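Ticket 159 – Tür-Task: Policy läuft in der Simulation, aber Erfolgsrate bricht ein
Projekt: Prerkia / Teilprojekt Türdurchfahrt
Status: in Arbeit
Erstellt: September 2020

Problem
Zweiarm-Policy, trainiert mit 2,000 Demos. Auf den alten Szenen ok, auf dem Saltitz-Wohnungsset kaum noch Treffer. Basis fährt los, Arme gehen hoch, dann Stillstand vor der Öffnung. Kein Absturz, keine Fehlermeldung im Log.

Erster Verdacht: Kollisionsmeshes der Türblätter. Geprüft, sind sauber. Also Blick auf die Beobachtungen, Kopfkamera zuerst.
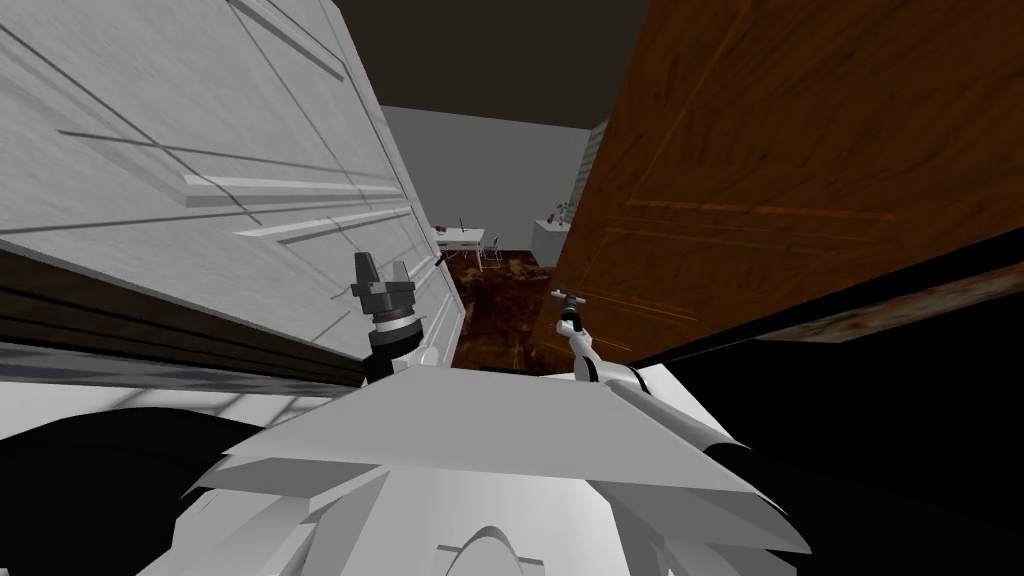

Kopfkamera, beide Greifer vor der Öffnung zwischen weißer und brauner Tür

Türen, Öffnung, beide Arme im Bild. Sollte reichen. Trotzdem zögert das Netz, Aktionen pendeln um null. Action-Chunk von 32 auf kürzer gestellt, bringt nichts. Zurückgestellt.

Nächster Schritt: Handgelenkkamera einzeln geprüft. Ausgabe ist da, Auflösung stimmt. Finger offen, dahinter Karomuster und ein Stück Fliesenboden. In den Trainingsdaten kommt so ein Muster fast nie vor, die Augmentierung hat nur Farben gewürfelt, keine Texturen. Könnte das schon sein – erst mal ausblenden und vergleichen.
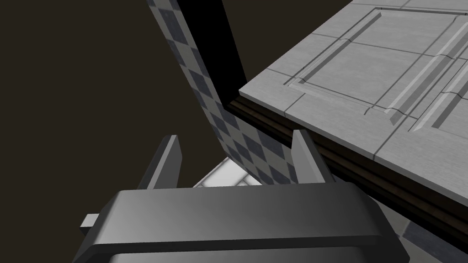

Ablation Handgelenkkameras
Lauf A: alle Kameras, wie gehabt. Schlecht.
Lauf B: Handgelenke maskiert, nur Kopf. Deutlich besser, aber Griff an die Klinke ungenau.
Lauf C: Handgelenke erst ab Nahbereich zugeschaltet. Bisher das Beste, fast 2 von 3 Versuchen durch.

Methode für C kommt aus der Notiz von Marlow: Gewichtung der Kameras nach Abstand zum Ziel, kein harter Schalter. Bei uns vorerst doch harter Schalter, weil schneller einzubaun. Schwelle von Hand gesetzt, nich schön.

Danach Startposen weiter weg von der Tür, im gefliesten Raum. Kopfkamera hat dort Karostreifen beidseits vom Durchgang, beide Greifer Richtung Tür.

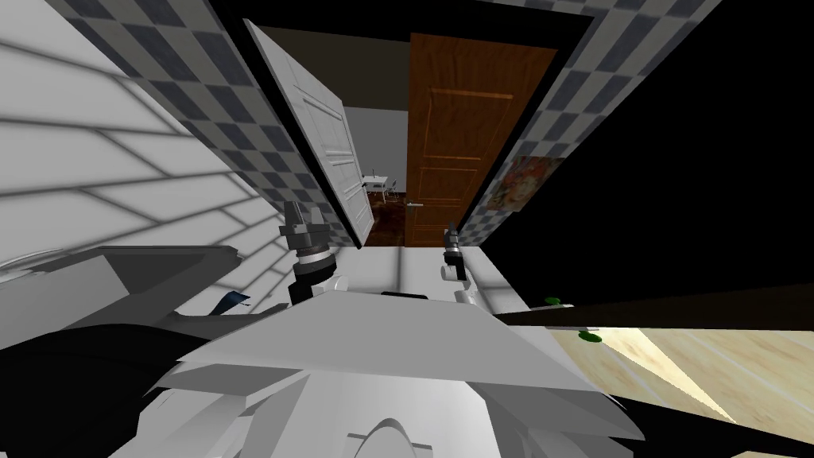
Lauf C hält auch von dort, nur die Anfahrt wird langsamer. Seeds noch zu wenige für eine Tabelle, bitte nicht zitieren.

Offen
– Texturen in die Augmentierung, dann A nochmal
– weiche Gewichtung statt Schalter
– Schwelle in die Config, steht noch im Code
Ticket bleibt offen bis A neu gelaufen ist.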